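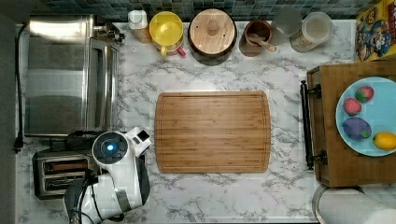
What makes a restaurant historic?

Usually a claim on a sign, repeated for long enough that people stop asking where it came from. A building can be old while the business inside it is new, and a business can be old while every stick of its furniture was bought last year. The word "historic" covers all of these cases, and it is used most freely where the records are thinnest.

Chapter 5
Old Rooms, New Menus: Heritage Dining as a Visitor Attraction

This chapter looks at restaurants, cafes and tea rooms that sell their past along with their food. Chapter 4 dealt with museums and paid-entry houses, where the visitor buys a ticket and the history is plainly the product. Dining rooms are harder to pin down. A guest may come for the plasterwork, for the soup, or to get out of the rain, and the bill looks the same in each case. Be suspicious of any visitor survey that claims to have sorted these people out.

Start with the Bavgate, a dining room of 127 seats on the ground floor of a former shipping office. Its brochure says that guests have been "welcomed to these tables for generations." The shipping office closed its doors to clerks long before it opened them to diners, and the tables came with the present lease. What survives from the early years is the staircase, the street front and one paneled room at the back. That is a good deal more than many places can show. It still doesn't support the sentence in the brochure.

Ruan Dlamini, whose study of the Bavgate we will use several times in this chapter, compared the brochure with leases, repair bills and old street directories. He found that the phrase "original dining room" entered the printed menu after a change of owner, at the same time as a rise in prices. He is careful to say that this doesn't prove one caused the other. We would add that it hardly needs to. A manager who can charge more for a room with a story has every reason to find one.

The opposite case is the Fatar, a small cafe that has stayed in business under one family through three changes of address. Nothing in its present building would interest a preservation officer. The recipes, the family name and a good share of the regular customers have moved each time, though, and the owners see no reason to call the place anything but old. Are they wrong? The usual listing rules protect walls and windows. They have very little to say about a pie.

Then there are the visitor centers. When the owners of Rattanakul House opened a display next to their restaurant, they reported 213 visitors on the first Thursday and took this as proof of public interest in the building. The display was free, it shared a front door with the restaurant, and the counter at the door recorded everyone who walked in. Some of them were surely looking for the restrooms. The figure has been quoted in funding requests ever since, and we have yet to see one that mentions the door.

None of this means that heritage dining is a fraud. Careful owners have saved rooms that would otherwise have been gutted for offices, and the income from lunch has paid for roofs that no grant would cover. But the student should get used to asking dull questions — who owned it, when, what was replaced, who paid — before accepting the pleasant answers. The pleasant answers are written by people with tables to fill.

Terms used in this chapter

Fabric: the physical material of a building, as opposed to its use or its name.

Continuity of use: the claim that the same activity has gone on in the same place without a serious break. How long a break must be before it counts as serious is argued over in Section 5.3.

Interpretation: everything an owner does to explain a place to visitors, from wall panels to the wording on the back of a menu.

5.1 Reading a menu as a source

Menus are cheap to print and often thrown away, so a complete run is rare. The hotel at Ustia kept 13 of them, all from October, when the kitchen changed over to its winter dishes. They tell us a fair amount about prices and almost nothing about what people ordered. We begin with the front cover, where the hotel gives its founding date, and with the fact that the date is not the same on every copy.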